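Will a robot ever put your shirts away?

The laundry robot has been two years away for as long as I have been writing about machines, so I went to Climham expecting very little. Brelta was holding its open day on 25th September in a business park at the edge of town, and 200 people had signed up to see what the invitation called "the end of the chore".

The morning began with slides. Dionysis Karras, who runs the company's demonstrations, told us that the system had learned from 396 recorded sessions of people tidying clothes. He is good company and an honest speaker, up to a point. When a man behind me asked how many of those sessions the robot could now repeat without help, Karras said the figure was "moving all the time" and went on to the next slide.

Then we were led through to the workshop in groups, with 30 minutes each.
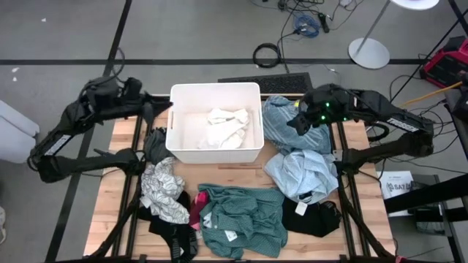 My own interest is in the mess. Anyone can build a machine that folds the same square towel, laid flat in the same spot, and I have sat through plenty of shows where that was the whole trick. Brelta deserves some credit for its choice of clothes. The teal shirt was spread out in creases at the front, a patterned one lay half across something black, and a pale blue one was rumpled enough to have come from my own bedroom floor. There was a crumpled white cloth in the storage bin at the back. Cloth like this hides its own edges, and a gripper has to find a sleeve before it can do anything useful with it.

What I wanted to know was who had made the mess. Karras said a member of staff had arranged the pile that morning. Could one of us stir it up a bit? He would rather we didn't. Could I add my scarf? Perhaps in May, when the next version is due.

I put all this to a Condon engineer over the sandwiches. Her firm sells packing lines and has no stake in shirts. She thought the arms were the easy part and asked me what happens to a sock that falls on the carpet. I took the question back to Karras, who said that picking things up off the floor was "outside the present scope".

Lazaridis, the hotel laundry group, is said to be considering a trial. I asked for a price and was promised an email. It hasn't come yet.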